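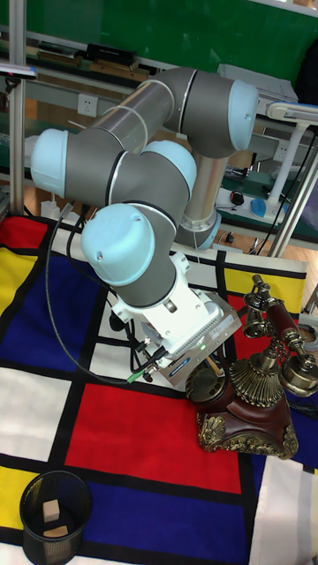

Notebook 3, p. 83

Workshop > Notebook > Audio

Search the notebook Go

20/04/2018

Recut the Skallier interview on block printing for the craft podcast. Duván Zapata's voice clips badly in the first part – lowered the gain and took out the hum by hand. Left the pauses in where he talks about carving.

Nilton Condori wants the Melis yarn segment moved to November. Fine by me, but the intro needs re-recording. Downloads for the last episode: 3,377, up almost 1,000.

Still to do: show notes, link to the Irnik dye chart, new foam for the small mic.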